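The hat problem, continued

So the winter drawer has been emptied, which I'd been promising to do since October and had managed to avoid by keeping the drawer shut. The drawer would like it known that it was not designed for this. It was designed, according to the Disholm leaflet I found underneath everything, for "light accessories." I had been using it for sixteen hats, a scarf the length of a driveway, and one mitten whose partner left home years ago.

I should say I don't have a large head or an unusual number of heads. Hats just arrive. You get cold at an airport and buy one. Somebody's aunt takes up knitting. Your office at Zornside hands them out with the logo slightly off-center, and now you own a navy thing you can only wear while shoveling.

My method, if I can call it that, was to put them on the table one at a time and make a decision before reaching for the next. I've tried the other way, where you dump the lot out and stand over it feeling judged. That ended with everything going back in the drawer and me eating crackers. One at a time is slower, but you can't hide a bad hat behind a good one.

The rules: if I wore it last winter, it stays. If I didn't wear it because it itches, it goes. If I didn't wear it because I forgot it existed, it gets a trial of 60 days on the hook by the door, and if it's still hanging there looking hopeful at the end, it goes too.

The navy one went. Two bobble hats went, one of them with some force. Then I got to the pink beanie, and things slowed down.
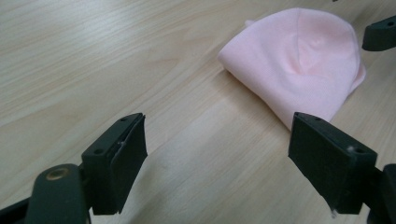
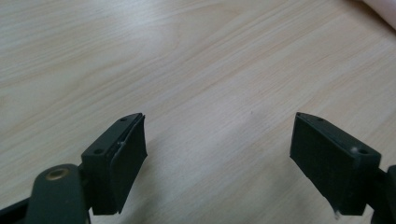 Is it worth keeping a thin knit hat if you already own a thick one?
Keep it if you'll wear it under a hood or on a mild day, because a thick hat is miserable at both. If you only go outside when it's truly freezing, let the thin one go.

I do wear a hood. I wear a hood from Thanksgiving until the tulips. So the beanie stays, and I'm told pale pink does nothing for my complexion, but neither does February.

Next came the question of how to put the survivors back. I had been folding hats in half and stacking them, a system that works right up until you want the one at the bottom. Now they go in flat, in a row, like files. A soft knit one won't stand up by itself, so it leans on a stiffer neighbor, and I've stopped taking that personally. The scarf got rolled up and sent to the shelf. The mitten I kept. Don't write to me about the mitten.

I did look at buying one of those Relano drawer inserts with the little fabric cells. Then I measured the drawer and found that the insert would fit beautifully if I removed the front of the drawer. I used a shoebox lid. It cost nothing and it's ugly, and the drawer closes for the first time in a long while.

The rejects are in a bag in the hall, where they'll stay until I trip on them enough times to drive them over to the Ivanyshyn thrift store. Gloves are next. There's a whole basket of those and I've already moved it once so I could get to the crackers.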